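Notebook / Manipulation bench
April 9, 2023
Written up by Vlasta Georgiev

Lids, shadows and the pale table: where the wrist-only policy has got to

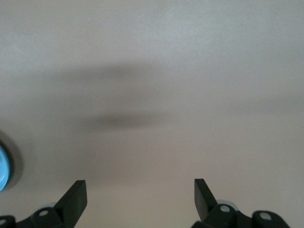

Wrist view, fingers open, blue piece only just in view at the far left. Note the shadow in the middle.

A quiet Sunday in the building, so I have finally had the time to write this up properly instead of leaving it on sticky notes for Marin to find. Apologies in advance for the length. I have a pot of tea and no meetings, and you all know what happens then.

First, where we were. The Homis policy (wrist view only, no overhead, small network, trained on our own demonstrations) has been doing the pick task reasonably well whenever the target starts somewhere near the middle of the view. When the target starts near the border, it goes wrong in a particular way that Ankica spotted before the rest of us did. It drifts towards the middle of the table and closes on nothing at all, quite gently, with every sign of confidence. She called it "picking up the shadow" and I am afraid I laughed it off as a figure of speech. I owe her a cake, I think.

The view at the top is the sort I mean. If you were a very simple creature and all you knew was that the thing you want is a patch that stands out from a pale background, you might well choose the dark lozenge a little left of centre. It is bigger in the view than the blue sliver, it is between the fingers more or less, and it has no competition on that plain surface. The blue has the stronger colour but there is so little of it showing, and it has a dark halo of its own that muddles things further.

So the question for the week was whether the policy is really being pulled by the shadow, or whether it simply goes to the middle whenever it is unsure. Those two would look the same to anybody standing at the bench, and they need quite different cures. Torbjørn was firmly for the second explanation. I was for the first by then, having changed my mind completely since laughing at Ankica, and I tried very hard to be fair about it.

What I did. I took the recorded views where the target was touching the left or right border, 400 of them, and made a second copy of each with the central shadow softened out to match the surface round it. Marin wrote the softening tool and it is lovely, it leaves the grain in, so the patched part doesn't come out suspiciously smooth. I then made a third copy with the shadow kept but slid across towards the other side, away from the target. Same policy weights for all three, nothing retrained, and I only looked at the first movement it asked for, sideways direction and size. I left the closing command alone this time. It is noisy, and I have been fooled by it before (see the November pages, if you can bear them).

What came out. With the shadow where it was, the first movement went towards the middle far more often than I would like. With the shadow softened away, most of those turned into movements towards the target, a bit timid but in the right direction. With the shadow slid across, a good part of them followed it over. That last one is what convinced me, and I went and found Ognjen to show him before I had even saved the plot. If the policy were only falling back on the middle, sliding the shadow about should have made very little difference.

To be fair to Torbjørn, there is a stubborn remainder that goes to the middle whatever I do with the shadow. He would like it noted that he was partly right, and I am noting it. My feeling is that these are mostly the views where the least of the target can be seen, but I haven't sorted them by visible area yet, so please don't quote me on that in the Wolarex call.

Why it should have learnt this at all is more of a puzzle. My best guess is the demonstrations. We have 1,711 of them, and when I browse through I see that the person guiding the arm nearly always came in from above with the target already well in view, and in that position there tends to be a shadow lying right beside the thing being grasped. Shadow and target go about together, so learning one is nearly as good as learning the other, right up until they part company. Very few demonstrations begin with the target half out of view. I know I avoided it myself when it was my turn, as it felt like starting badly.

Two cures to try, and I'd like to do them one at a time, please, however tempting it is to throw both in.

The first is to add soft painted shadows at random during training, in places that have nothing to do with the target. Cheap, and Marin's tool can be run backwards to do it. Ognjen worries they will look too tidy next to the real ones, which overlap and smear into each other. Fair point. I'll ask for blurred bands as well as blobs.

The second is to collect more demonstrations starting off to the side. Ankica has offered to do these on the Rudd arm and I'd suggest 8 starting positions, with the lamps moved between sets. Slower, of course, but I trust it more.

Still to do: sort the remainder by how much of the target shows. Repeat the slide test with the older weights. Check whether the exposure setting was the same in all the recordings, as I have a nagging doubt about the early ones. The plots and the three sets of views are in the Poltico folder under "shadow slide", and Marin, the tool has a small fault with very wide bands that I've written down in the notes beside it.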